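Prendura
April 2025

Okay friends, a few of you asked how the new touch table is working out for our game nights at the shop in Rullcombe, so get comfortable, I have a lot to say and I'm going to say it in pieces.

1/ First, the basics. It's a Caria, the coffee-table size, and it seats six if everybody likes each other. We bought it used from a restaurant that was closing. With the legs and the delivery it came to $2,828, and I had to sit down for a minute after I paid that.

2/ The thing I wanted most was piece recognition. You set a puck on the glass and the table knows which puck it is and which way it's facing. When it works it's a little bit magic – my niece kept picking hers up and putting it back down just to watch the ring of light come on.

3/ It took a while to get there, though! Out of the box it kept mixing up the blue puck and the green one. I went through the calibration screen four times, and then I found the setting for "tabletop accessories," which was off. It's under Display, not under Games, in case you're hunting for it too.

4/ Palms are the other thing. People lean. They put their elbows down while they wait for a turn, and an older table would read that as somebody playing a card. This one mostly ignores a resting arm. A sleeve with metal buttons still confuses it now and then, so we ask folks to roll up.

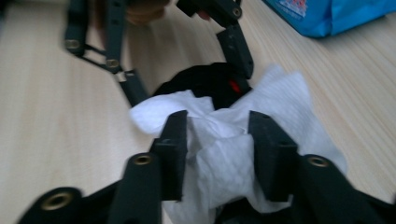
5/ Can people play with gloves on, or with a stylus?

Thin knit gloves are fine, thick winter ones aren't, and the plain rubber-tip pens work as long as only two or three are on the glass at the same time. Past that we saw lines jump from one player's corner to another's.

6/ Now the games. The store that comes with it lists 151 titles, and I'll be kind and say that plenty of them are the same matching game wearing a different hat. The one we keep going back to is Thibodeaux, a riverboat trading game where everybody has a secret cargo. You cup your hand over your corner and your cards show up under it. Six grown adults hunched over like that, giggling, is my favorite sight of the whole month.

7/ Sound is weak. The speakers point at the floor, so on a carpet you lose half of it. I plugged in an old desktop speaker and we were all much happier.

8/ Power draw, for the person who asked (hi!): I don't have a fancy meter, but the label says 580 watts at the most, and the fan does get going after a couple of hours. We give it a break when we order food.

9/ Would I buy it again? Used, yes. New, I'd want to wait for one with a better store. That's all I've got, my tea's cold. Ask me anything and I'll get to you after dinner.

Comments

pixelpantry: Display, not Games!! I have been looking for that setting for two weeks, thank you

mossy_dice: does Thibodeaux save if you quit halfway? ours run long

tabletop_tess: We have the bigger one and the sleeve thing is so real. Bracelets too.

More posts
Which controllers survived our winter league
Setting up split screen on an old TV
Party games for people who don't play games

Contact | © Prendura | Back to top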